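The Luvorley Players are an amateur theater company founded by Morfudd Ellis and Osian Price. The company stages two productions a year in a converted chapel with 100 seats, and it is best known for new plays by local writers. Its first show, a set of three one-act comedies, was performed in a school gym while the chapel was being rewired.

History

Ellis directed most of the early productions. Price wrote several of them, including The Ferry Clerk, which ran for two weeks and was later revived with a larger cast. The group bought its lighting equipment secondhand from the Udesard Playhouse when that theater closed.
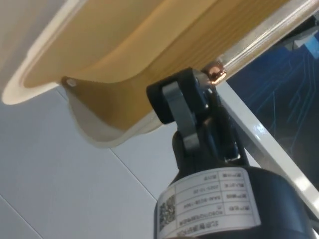 Who runs the company today?

Mabli Rowlands has been artistic director since Ellis retired. She picks the plays with a reading group of five members and directs one production each season.

Productions

The January slot is normally given to a new play and the summer slot to an established one. The company's most widely noticed production is Hnatiuk, a two-act family drama by Chiamaka Ezeani about a tailor who refuses to sell his shop. It opened on 22 June 2019 with Svyatoslav Hrynyshyn in the title role. The run was extended by three nights, and total attendance was 633. A shorter version for four actors later toured village halls.

Ezeani's second play for the company, Kirico, was less popular. Reviews praised the dialogue but found the final act too long, and she cut two scenes before the script was printed in an edition of 300 copies.

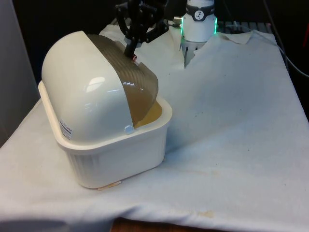
White container with a domed cover, on a cloth-covered table.

Venue

The chapel has a shallow stage with no fly space, so sets are usually built as a single room. The dressing rooms are in the former vestry. Seating is on movable benches, which were arranged on three sides of the stage for Hnatiuk and have been used that way for most productions since.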